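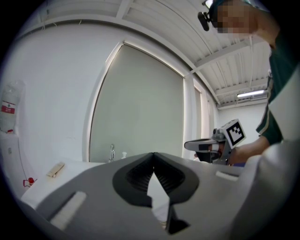

3.2 Collecting demonstrations

Demonstrations were recorded with a pair of hand-held grippers, one in each hand, so no robot was needed on site. The operator also wore a small head-mounted device. Each gripper records a wrist view, and its pose is recovered afterwards and checked against the square marker mounted on top. We kept the Virkik finger geometry unchanged so that grasps could be replayed on the Tredside arms without rescaling.

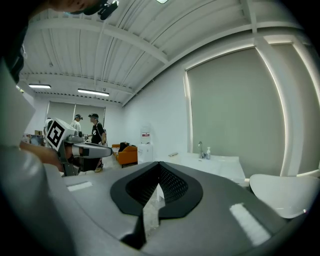 Operators practised for 10 minutes before recording and were told to move at a comfortable pace. Failed grasps were left in if the operator recovered within the same attempt — the policy in Section 4 learns from these as well. We collected 184 demonstrations and dropped 54 in which the pose track was lost, mostly when one gripper passed behind the other.

Figure 2. Hand-held gripper with square marker, held by an operator wearing a head-mounted device.

Labelling followed the Grudanlow scheme, with the start and end of each grasp marked by hand. Two labellers worked separately, and where their end points differed by more than 2 frames the earlier one was used. Colour correction was applied to the wrist views only.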